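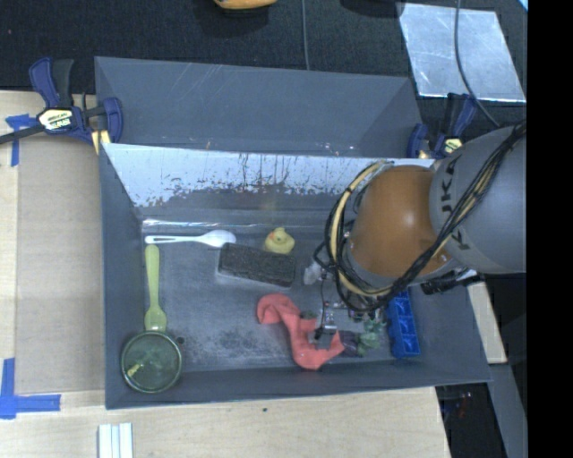 十月，星期四，傍晚写的，手上还有灰，本子边上那几个指印请大家见谅

先把窑的事情记下来，免得像上次那样，拖到周末再补，温度全靠猜，被翻旧账的时候一句话也答不上来。

昨晚那一窑今天上午开的。Idero 这台小电窑最近脾气还算好，顶层和底层的差别没有夏天那么明显了，可能是换过的那根炉丝终于跟别的炉丝磨合好了（我知道炉丝不会磨合，可是我就是有这个感觉）。最高温设在1222度，到温以后保了一小会儿，然后没有直接断电，让它慢慢往下走，过了最容易长结晶的那一段才撒手。这个降温曲线是 Angus Lockyer 春天来做客的时候留给我们的，写在一张购物小票的背面，我后来贴在了窑控器旁边的墙上，现在热敏纸那一面已经全白了，背面的铅笔字倒还清清楚楚，所以以后大家记重要的东西还是用铅笔吧。

这一窑主要是看灰釉。说来话长，我们做灰釉的念头其实是从那一大袋果木灰开始的，袋子在后门边上站了大半年，每个人进出都要绕一下，绕得久了，就觉得不用掉它对不起自己的小腿。灰是苹果木和梨木混着烧的，里面还有没烧透的炭粒，钉子也有，筛的时候听见网上叮当一声，还以为捡到了什么宝贝。

洗灰这一步我这回洗得比以前少。以前看书，说要一遍一遍地换水，换到手摸着不滑为止，我老老实实照做，做出来的釉确实稳，悬浮也好，可是颜色总是有点平，像隔夜的茶。Angus 的意思是，洗得太干净，可溶的那部分碱都跟着水走了，釉里那点活泼劲儿也就走了。他自己只洗一遍，有时候一遍都不洗，直接用。我胆子没有他大，折中一下，泡了一夜，倒掉上面的水，再搅一次，沉下去，再倒掉，就停在这里。提醒一下要接手的同事：泡灰的水碱性很强，手套一定要戴，我那天嫌手套里面潮，光着手搅了几下，晚上指尖就又干又紧，擦了两层护手霜才缓过来。倒水的时候护目镜也戴上，水会溅。还有，干灰过筛请一定到外面去做，戴口罩，不要对着电扇，不要问我为什么特意写电扇。

配方方面，这回一共配了2000克干料，底子还是灰、长石、黏土三样，比例照旧，抄在配方卡那一盒里，就放在"灰釉"那个隔板后面，这里不再重复了。黏土换成了跟坯体同一家的 Jendby 白泥，干了以后敲碎泡的那种，就是大家修坯剩下来的碎屑。我很喜欢这个主意，坯和釉里用的是一样的泥，收缩的时候两边好像有商有量的。当然这话不严谨，真正的原因应该是这种泥塑性高一些，生釉在坯上抓得住，不容易起粉。上一批用的那种高岭土太瘦，手一碰就掉白，装窑的时候我连呼吸都放轻了。

加水的时候出了一点小状况。我照着老习惯先少放水，想着稀了不好救，稠了好办，结果这次稠得搅棒能自己站着。后来分几次加，又添了450毫升，才到我喜欢的那个厚度，也就是手指伸进去再拿出来，指甲的边还看得见，指节上的纹已经看不见了。我知道有人坚持要用比重，那个办法当然更靠得住，可是称比重的那个小量筒不知道被谁拿去插花了，花倒是很好看，我没忍心拔。等花谢了，请把量筒洗干净还到水池上面的架子，我会把这一桶的比重补写在这一页的空白处。

过筛还是细筛过一遍，再过一遍。灰釉第一遍总是慢，灰里的小硬块会堵在网眼上，用那把旧油漆刷轻轻地打圈就好，不要拿勺背去压，筛网已经有一处被压松了，我用指甲油补过，补得不太美观。

施釉我用了几种法子。碗是浸的，夹子夹住圈足，进去数到三，出来甩一下。杯子外面浸、里面荡，顺序是先里后外，隔一会儿让坯吸干再动外面，不然杯壁两面都湿透了，外面那层怎么也挂不厚。那只大一点的盖罐是淋的，淋得我满袖子都是，罐肩上有一道重叠，当时想刮掉，后来想想还是留着看看它会变成什么样子。幸好留着了，这道重叠是整窑里我最喜欢的地方，后面再说。

现在说结果。

浸的碗总的来说是好的。口沿那里釉薄，透出一圈暖暖的棕，往下慢慢变成蜂蜜的颜色，碗底积釉的地方偏绿，里面有细细的裂纹。裂纹我不意外，灰里带来的钾和钠多，洗得又少，膨胀系数肯定上去了，坯子跟不上，开片是早晚的事情。要是当作摆件，很好看；要是当作饭碗，就要想一想。我自己的意见是这一批先不要拿去当餐具送人，尤其是不要盛酸的东西，等做过醋的试验再说。醋试验我今天下午已经放上了，试片一半泡在白醋里，一半露在外面，放在窗台最里头，盖着一只倒扣的碟子，请不要当成谁的剩菜倒掉。周末看一次，看泡过的那一半有没有失光、变色，有的话我们就老老实实地把灰再多洗一遍，把黏土往上调一点。

杯子就有些参差。靠窑门那边的几只釉面很润，靠里面的有一只在把手根部缩釉了，露出指甲盖那么一块光坯。我翻来覆去地看，觉得还是灰尘的缘故，那个夹角擦坯的时候海绵伸不进去，素烧以后落的粉都藏在那里。下回素坯上釉之前，夹角这种地方用软毛刷先扫一扫，再拿拧得很干的海绵点一下。也有可能是把手根部浸釉时积得太厚，干的时候裂了一道细口子，到高温就往两边缩开。如果生釉干了以后看见裂，用手指肚轻轻揉一揉，把粉揉进缝里去，多半能救回来，我以前救过一只壶，现在还在家里用着，浇花用。

盖罐的那道重叠，厚的地方釉往下走了一小段，停住，停的位置刚好在肩膀转到肚子的那条线上，末端凝成一滴圆圆的，颜色比别处深，里面有一层乳白的雾。我猜是慢降温的功劳，薄的地方来不及长出什么东西来，厚的地方有余地。早上我拿着它到门口的天光底下看了很久，茶都放凉了。盖子倒是烧粘了一点点，口沿内侧没擦干净，我用木柄轻轻敲了一圈才敲开，敲开的那一声把我自己吓了一跳。盖口擦釉要再往里擦一些，连坐合烧的话中间刷一道氧化铝浆，这条我大概每年都要写一回，每年都以为自己已经记住了。

硼板有两处滴釉，都在2号架的下层，已经铲掉，重新刷了隔离浆，放在窑边晾着，没干透之前请不要搬进去。铲釉滴要戴眼镜，碎渣跟玻璃一样利。说到这里要表扬一下垫饼，这回我在每一只心里没底的坯子底下都垫了一块，用的是回收泥压的薄饼，中间掏空，上面也刷了浆，救下来的硼板可不止一块！压垫饼一点也不费事，等人吃饭的时候顺手就压出来了，我今天又压了一摞，放在素烧那一堆的最上面，谁装窑谁就带上。

顺便把 Hulme 那只釉的事也交代一下，省得有人以为我把它忘了。Hulme 是我们给那只哑光白取的名字，跟任何人都没有关系，就是当时那一页配方纸的抬头上恰好印着这个词，叫着叫着就叫顺了。我在几块试片上把灰釉盖在 Hulme 上面，又反过来把 Hulme 盖在灰釉上面。灰在上面的那几块，熔得很开，白的底子被它咬出一条一条的细流，像雨天的玻璃窗，我很满意。反过来的就不行，Hulme 太硬，下面的灰釉先化了，它像一层冰壳浮在上面，裂成一片一片，边缘翘着，摸上去割手。也许有人会喜欢这种效果，做雕塑可以，做杯子万万不可以。试片都打了孔，挂在水池右手边的钉子上，背面写了上下的次序，是用铁红写的，烧过还在。

灰釉这边还加过一点铁，想要 Angus 那只旧茶碗上的琥珀色。铁我先用一点热水调开，再倒进小桶，不调开就会有锈色的小点。颜色确实往琥珀走了，可是比他的沉，他那只对着灯看是亮的，我的像放久了的糖浆。他烧的是柴，我们是电，气氛不一样，我也不指望一模一样。下一次想把铁减半，再看看。写信问过他，他回得很慢，信里先讲了他院子里的鸡，又讲了一段下雨，最后一行才说："铁少一点，耐心多一点。"我把信收在配方盒里了，想看鸡的那一段也可以拿去看。

下一窑的打算，想到哪里写到哪里。

灰分成两份，一份照这次的洗法，一份多洗一遍，其他的都不变，放在同一层里烧，这样开片的事情就有个比较了。我以前老是犯一个毛病，一高兴就好几样东西一起改，烧出来好看也不知道是谁的功劳。这回管住自己。

降温那一段想再放慢一点，不过要看隔壁的电表同不同意。夜里烧的话，最后走的人请看一眼窑控器上的灯，确认它真的开始走了再锁门，上个月有一次大家都以为别人按了开始，第二天早上高高兴兴来开窑，一窑的生釉干干净净地看着我们。

Odia 那边订的小碟子，要的是外面光坯、里面挂釉，圈足要打磨。她们店里的人说喜欢偏绿的那一种，我回说偏绿的是积釉的地方，碟子浅，积不起来，颜色会偏黄，先寄两块试片过去让她们摸一摸再定。试片等醋试验出来以后才寄，不急这几天。碟子的坯已经拉好了，在阴干，盖着旧床单，床单潮了就换一条，边上有干的。天气一凉，房间一角干得快一角干得慢，麻烦每天路过的时候把板子掉个头，不掉头的话会翘，翘了的碟子在桌上转圈，盛花生都盛不稳。

缺的东西：细筛备用的网一块，氧化铝粉，长石也见底了，桶看着还有半桶，其实下面垫着一只倒放的小桶，我被它骗过一回。铅笔也要买，软一点的。

釉桶已经盖好，盖子上写了名字和"灰，少洗"三个字。放久了底下会沉得很硬，用之前从底往上慢慢搅，搅到棒头碰不到硬块为止，别用电钻一下子插到底，飞出来的釉在天花板上现在还能找到。要是实在沉得厉害，可以加一点点泻盐水，一滴一滴加，加到它变得像酸奶那样就停手。

盖罐我先放在窗边的架子上，大家都可以拿起来看，盖子和身子请分开拿。

补一句，刚才去洗手的时候听见碗那边还在叮、叮地响，是釉在继续开片，离开窑都大半天了。我关了水龙头站着听了一会儿，然后把碗往架子里面推了推，关灯走人。明天先洗第二份灰。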